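Visit report: Ferkis open afternoon, June

I went to the Ferkis open afternoon to find out one thing. Can a machine do the dishes yet? I run the back of a lunch place that seats 66, and we go through a lot of plates.

The tour took 40 minutes. There were 13 of us in the group. The first stop was Flolport, their bin sorting line, which moves cartons and does it well. I have seen that kind of thing before and did not take many notes.

The second stop was the plate work, which they call Zulimley. The job is to take hold of a dinner plate, carry it, and put it where it belongs without chipping it. I do that all day and never think about it. For a two-finger gripper it is slow work, and the thin edge is the hard part. If the fingers close too far in, the plate won't sit flat when it is set down. If they barely catch the rim, it swings.

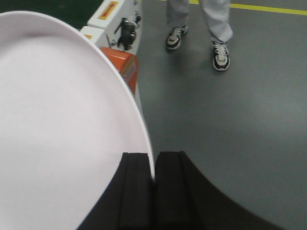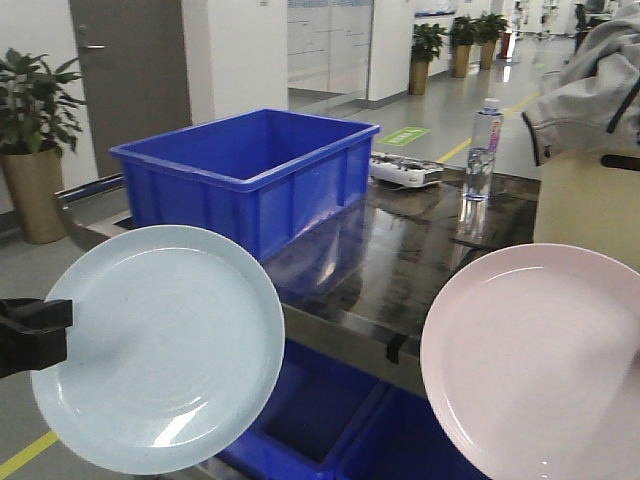
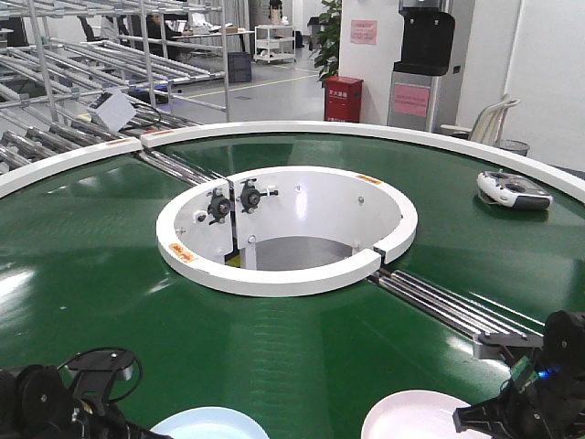
The plate work at Ferkis. The grippers are black, and the plates are plain and round.

I asked about greasy plates. The guide said they have tried it and the drop rate goes up, but he had no figure to give me. I asked about stacks. A stack of bowls is further off than a stack of plates, he said, and glasses are further off than that. Cutlery they have not started.

Speed is the other problem. The best run they quoted was 32 plates in an hour. My dishwasher person clears that in a few minutes and wipes the counter too.

The last stop was Bilgin, a shelf-restocking project, but it was down for repairs and we only got a talk.

My answer is no, not for a kitchen like mine. I could see it working sooner in a big cafeteria where every plate is the same and comes down a belt. They plan to show bowls at the next open afternoon, and I put my name on the list. Parking is behind the building. Wear flat shoes, as there is a lot of standing.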